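Home News Sports Obituaries Events Classifieds Contact

Filed under: Local News, Parks & Water

Mill pond path in Skorngate to close for wall repairs

Jun 13, 2025

The footpath along the north side of the Skorngate mill pond will close at the end of the month so crews can repair the stone wall that holds back the bank. The town expects the work to take 14 weeks.

Walkers will be sent up Tannery Lane and back down to the water at the lower footbridge. The detour adds a short climb and includes one set of steps, so people using wheelchairs or pushing strollers are being asked to start from the parking lot on the south side.

The wall was built in 1867 along with the old grist mill. The mill came down long ago, but the pond stayed, and the wall has been patched many times with whatever was on hand. Parts of it are dry stone, parts are set in lime mortar, and a long stretch near the spillway was covered with concrete that has since pulled away from the stone behind it.

Heavy rain in April washed soil out from behind that stretch and left a hollow under the path. The town put up barriers and narrowed the walkway to a single file. An inspection afterward found three more places where the stones had shifted toward the water. None of them was judged to be an immediate danger, but the report said the bank would probably not hold through another wet spring without repairs.

The contract has gone to Fröhlich, a masonry firm based in Tradholm that rebuilt the churchyard steps there. Its crews will take down the loose sections, number the face stones, and set them back in place with new drainage behind them. The concrete near the spillway will be removed for good. Stone that is too badly cracked to use again will be replaced from the Grisulia quarry, which has a gray stone close in color to the original.

The pond will be lowered by four feet during the first part of the job so workers can reach the base of the wall. The town says the water will be let out slowly through the existing gate and the level should not change enough downstream for people living along the creek to notice. Fish are expected to stay in the deeper basin at the east end. Fishing will not be allowed anywhere on the pond until the water is back up, and that includes the south dock.

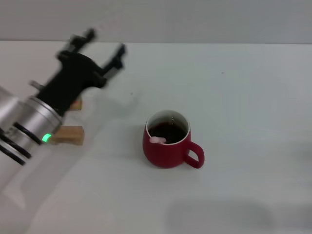
A reader who wrote in after the plan was posted at the town office said the wall should have been dealt with years ago, when the concrete first began to crack. The same letter asked whether the benches under the willows would be put back in their old spots, as two of them were moved during earlier work and never returned.

The town's answer is that all the benches on the north side will go into storage and come back when the path opens. The willows will stay. One branch that hangs low over the wall will be cut back before the machinery comes in, and the roots will be fenced off during digging.

Trucks will use the service road behind the ball field and will not go through the center of town. Work hours are set for 7 a.m. to 5 p.m. on weekdays. Parking along the service road will be closed for the whole job, so families coming to evening games should use the school lot.

The summer duck race, normally held below the spillway, will move to the creek beside the library. The model boat club has canceled its July meet and hopes to hold one in the fall if the water is high enough.

Money for the repairs comes from the town's capital fund, which was set aside for roads and bridges but may also be spent on retaining walls. Repaving of the path itself is not part of the contract. The town will put down packed gravel when the wall is finished and decide on paving next year.

A drawing of the finished wall and a map of the detour can be seen at the town office during regular hours. Copies of the map will also be posted at both ends of the path before the barriers go up.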